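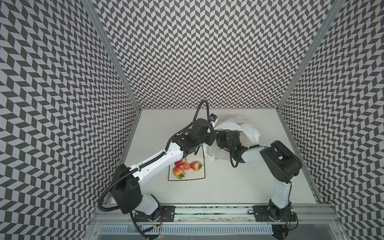 Bimanual collection: move to food handling tasks

Collection on the Murno cells switched this month from rigid parts to food and soft packaging. The peg, bracket and lid tasks are closed and their episodes have gone to Hepburn for training. The new block covers fruit, plates and thin plastic bags, handled by two arms working from the same side of the table. It runs until the end of November.

The change was requested by the policy group. Models trained on the rigid set transfer well to other rigid objects and badly to anything that folds. A bag has no fixed shape to match against, it hides whatever is behind it, and it sticks to finger pads. Fruit adds the matter of grip force. Strawberries are the main item in the present block, with smaller round fruit mixed in so that the model does not learn a single size and outline.

The task family is called bag-and-plate. It has three variants:

Unload. Fruit starts in the bag and ends on the plate. One arm holds the bag open, the other reaches in.

Load. Fruit starts on the plate and ends in the bag.

Clear. Fruit stays on the plate and the bag is moved away from it without disturbing what is there.

Operators choose which arm holds and which arm picks, but must keep to that choice for the length of an episode. A session consists of 18 episodes of one variant. Start positions are read out from the Bidar scheduler before each episode, and the operator lays out the items to match. Exact placement is not needed. Anything within a hand's width is accepted, and the small differences are useful.

At the close of Friday's shift the block stood at 506 accepted episodes, most of them unload. Load is behind schedule. The usual fault is that the bag closes while the picking arm is away over the plate, and the operator then spends a long time reopening it. Such episodes should be kept if the bag is reopened by the arms. They should be marked as failed if a person reaches in. Recovery from a closed bag is one of the things the model has to learn, and the rigid set contains very little of it.

Notes for operators

Crumple the bag before the first episode of a session. New bags lie flat with both layers together, and the grippers cannot separate them reliably.

Keep the two wrists apart when passing over the plate. The collision check covers the links and the gripper bodies but takes no account of the cable loops. Two sessions at Virnside were stopped by a snagged conduit. If a loop catches, release the pedal and call for a reset – do not try to drive out of it.

Replace any fruit that is split or leaking. Juice on the finger pads changes the friction and will show up later as unexplained slips. Wipe the pads between sessions in any case.

Plates may be swapped between sessions but not within one. Record the plate code in the session header.

Do not talk the episode through aloud near the operator station. Audio is stripped on upload, but the level trigger can still start a marker.

Labelling

Each episode receives one text instruction and a set of segment marks. Instructions should be written as a person would say them: "put the strawberries on the plate", "move the bag out of the way". Colour and position words are welcome where they are needed to tell two items apart. Please do not name the arm in the instruction. The arm is recorded separately, and instructions that mention it have to be rewritten by hand.

Segment marks are placed at first contact, lift, release and retreat. For the holding arm, first contact with the bag counts and later changes of grip are marked as regrasp. Where the bag hides the contact from the fixed camera, use the wrist view. If neither view shows it, place the mark from the motor current trace and set the uncertain flag.

Episodes in which nothing moves for more than 15 seconds are trimmed automatically. Check the trimmed version before accepting it, as slow bag handling has been mistaken for idle time in 5 cases so far.

Virnside will start the same block once its replacement finger pads are fitted. Its episodes will carry a separate site tag and should not be merged with the Murno set before the calibration check is complete.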